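Speaker notes: Handling body-swap and transformation plots in serial web fiction
Tariq Ghumman
Session length: 60 minutes, including questions

Opening

Skip the bio, it is in the program. State the scope first. The talk covers stories posted in installments in which a character wakes up in, or is moved into, a different body. It does not cover werewolves or possession. Both came up in January and used up the question period.

Working material is my own serial, Zostent, plus two drafts that members of the Farooqui workshop let me quote with their names removed. All excerpts are on the handout. Do not read them aloud in full.

1. The rule sheet

A transformation plot runs on rules. Before chapter one, write down what changes, what stays, who knows, and how it ends. One page. Zostent started with no sheet, and by chapter 7 I had contradicted myself on whether the character kept her old handwriting. A reader found it in the comments. Fixing it meant editing four posted chapters.

Items people leave off the sheet: voice, eyesight, allergies, scars, muscle memory, legal ID, phone unlock. Phone unlock is the one that breaks plots. If the face no longer matches, the character needs the passcode, and the passcode has to be known to whoever is inside.

Ask for a show of hands: who has a rule sheet for a current project? Wait for it. Move on whatever the result.

2. The discovery scene

The standard version is the mirror. The mirror gives the writer a list of features, and the list stops the story. Handout excerpt A spends 300 words on it with no action. Excerpt B is the same moment rewritten. The character reaches for a shelf, misses, and knocks a mug down. Height is established in one sentence.

Guideline: one physical difference per action. Spread the rest over the next two scenes. Readers of installments will wait.

Point to excerpt B, line 4. The verb is "misses." No adjectives needed. 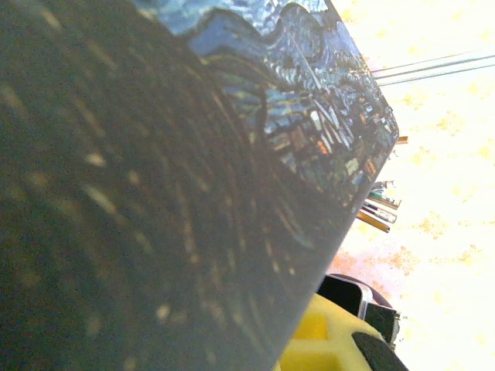
3. Point of view and pronouns

Three workable systems. Pronouns follow the mind. Pronouns follow the body. Pronouns change at a fixed plot point. Any of them is fine if it is applied from the first page. Mixed use reads as an error even when it is deliberate.

In a two-way swap with alternating chapters, put the name in the chapter heading. Name the mind. The body is clear from the first line if the scene is doing its job.

Dialogue tags need a separate pass. Other characters will use the wrong name for the person speaking, and the tag has to carry the right one. Search the draft for every tag and check it against the sheet. For a chapter of 4,000 words this takes me one evening.

4. Cliffhangers and the reversal

Do not end every installment with a threatened reversal. Readers stop believing it. In Zostent I used it three times, which was one too many.

If the change is permanent, plant that early. If it reverses, decide what the character keeps. The Skikex anthology guidelines ask for this in the synopsis, and it is a useful question even for writers who never submit there.

Common reader complaint: the ending restores the body and drops everyone else who was involved. Give the secondary characters at least one scene after the reversal.

5. Tagging and content notes

Short section, cut if running late. Tag the transformation type in the summary. Put content notes at the top of the installment they apply to. On Visteck the summary field is the only text shown in search, so the type tag goes first.

Questions

Repeat each question for the recording. Likely ones:

Can the sheet change mid-serial? Yes, going forward only, with a cause inside the story.

Should both swapped characters get equal chapters? No. Follow the one with the harder problem that week.

How long before the first chapter can the swap be delayed? Do not delay it. If it is in the summary, it belongs in the first installment.

Collect the spare handouts. Excerpt A has a typo in the second paragraph, leave it.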